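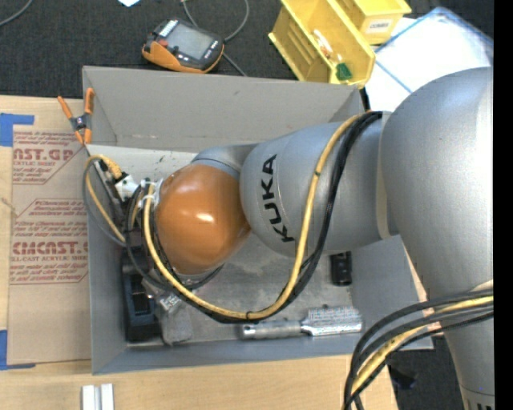 Godfrey Swai wants to know why the arm keeps stopping halfway into the bin, and whether he should just turn the speed down. Fair question, same one we got at club on Tuesday. Turning it down won't fix it. Steps below, for anyone doing the picking task on the KUKA.

Before you start: Gudska script open, e-stop in reach, one person on the pendant and only that person. Loose sleeves rolled up.

1. Clamp the box. One spring clamp on a corner is OK for practice, use two for a scored run. If the box shifts, all your points are wrong and you teach them agian.

2. Teach a point above the box first. Ours is 400 mm over the floor of the box. Call it HOVER. Every move starts and ends there. No shortcuts between picks.

3. Check the cables. Jog the wrist slowly through the whole turn you plan to use and watch the loop under it. Needs slack at both ends of the turn. If it goes tight or drags on the rim, stop, go back, pick another wrist angle. This is Godfrey's problem nine times out of ten. The arm feels the pull and stops.

4. Walls. The sides are tall and the tool is wide, so things lying by a wall are the hard ones. Come in straight down, then across. Never across then down.

5. Mix up your items. Something shiny, something dark, something in crumpled see-through plastic. Dark things on a grey floor are fine mostly, the plastic is what catches people out. Do that one last while you're learning.

6. Run it at low speed, hand near the stop. Two clean runs, then go up a bit.

7. Save as Whitcombe plus your initials. NOT over the master file. Somebody did, we lost 66 taught points.

If it stops with error 553 in our script: that's the reach check, not a crash. Go to HOVER, clear it, carry on.

Acrylic sheet: leave the paper on til it's cut. Keep it flat and out of the arm's way.

Nermina Spahić has the key for the pendant cupboard. Sign it back in before 6 please.

Gripper settings are on the Garby page, still needs updateing for the new fingers.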